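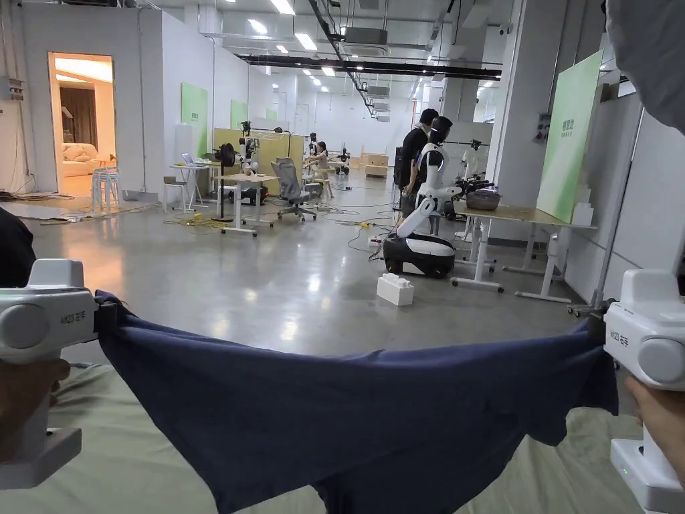 Two hand-held grippers hold a navy cloth over a green sheet, with wheeled robots at work farther down the hall.

Public bodies that pay for automation should be required to visit it. I hold this view after a morning in February spent at the Flaradia open day in Dirstead, where our office was one of several invited to see household tasks being recorded and practiced.

The printed program gave most of its space to finished results. It cited 2,512 recorded attempts at a single folding task and promised a target of 900 more before spring. Such figures are useful to those who must approve a budget. They do not convey how much of the work is done by people, holding tools, at the side of a bed.

The grippers used for cloth are marked for the left hand and the right. A person grips the handles and pinches the corners of the fabric, and the fabric sags in the middle as it would for anyone. Any reader who has folded a sheet alone will know the difficulty. Cloth has no fixed shape, and a method that suits one piece may fail with the next.

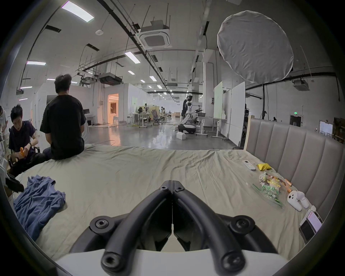 By Shoshana Dvorak

The bed was the station I returned to most often. A blue garment lay bunched on a wrinkled sheet, and near the headboard were a remote control, a plastic bag and a game-style controller. Homes look like this. A machine intended for homes should be tested on such surfaces, and I would ask any applicant for public money to show us one.

Across the floor a person stood directly behind a wheeled robot whose arm reached toward a table. Our guide, from the Cho program, was asked whether the robots would soon work unattended. The reply was that 13 tasks were under study and that no date had been set. I considered this a proper answer, and wish it were given more often in writing.

The Omon grant rules at present allow an award to be made on documents alone. They should be amended. One visit by at least two reviewers, during ordinary working hours, would cost little against the sums involved. Reviewers should see failed attempts as well as successful ones, and should speak with the people who hold the tools.

Contact the Editor | Copyright Dirstead Policy Review | Back to top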